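We use cookies to remember your settings and measure traffic. Accept / Manage preferences

Skurness 3 review: a grasp planner that wants you to believe its scores
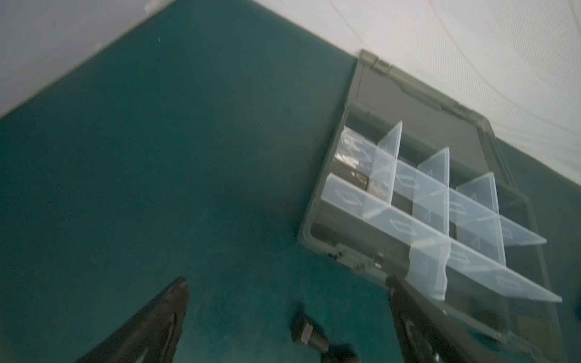
Rania Daher wrote in after my March notes to say that I was being too hard on the planner, that clear plastic defeats everybody's depth pipeline, and that Skurness at least tells you when it's guessing. I went back with that in mind. I agree with her on the first point and half of the second.

The job was sorting small hardware into a compartment box with a transparent divider insert. Black hex bolt on a dark teal table, dark box, clear walls. Ordinary bench stuff, and the vendor's page lists "low-contrast and translucent scenes" as supported, so I don't consider it a trick.

Skurness takes the wrist camera feed, proposes grasps, scores them and hands a path to your controller. Installation was painless. The config file is one page and the defaults are sane. Calibration took me two tries, the second one my own fault for leaving an old tool offset in place.

On the bolt lying in the open it did well. The proposed grasps crossed the shank, the approach angles were sensible, and I had no complaints about planning time. Over 104 logged attempts it dropped the part 12 times, and most of those were near the rim of the box, where it likes to come in too low.

Placement is where I stopped being polite. The planner treats a clear divider as a surface in one update and as air in the next. You can watch the collision map flicker in the viewer. Worse, the confidence score barely moves while this happens. Rania says the "uncertain geometry" flag covers it. The flag exists, but it's off by default, and when I turned it on it fired on the table too.

You can get around all this by loading a model of the insert by hand. I did, and the wall strikes stopped. But then I'm paying $2000 a seat for perception and doing the perceiving myself. Stakley makes you load models as well, costs less, and doesn't pretend otherwise.

The log viewer is the best part of the package. Scrubbing through an attempt with the candidate grasps overlaid saved me an afternoon, and I'd buy it separately if they sold it that way.

Worth a trial if your parts are opaque and your bins are too. For clear plastic, ask for a demo on your own box before signing.

Reviewed by Ximena Núñez

Contact | Copyright Prurholm Bench Notes | Back to top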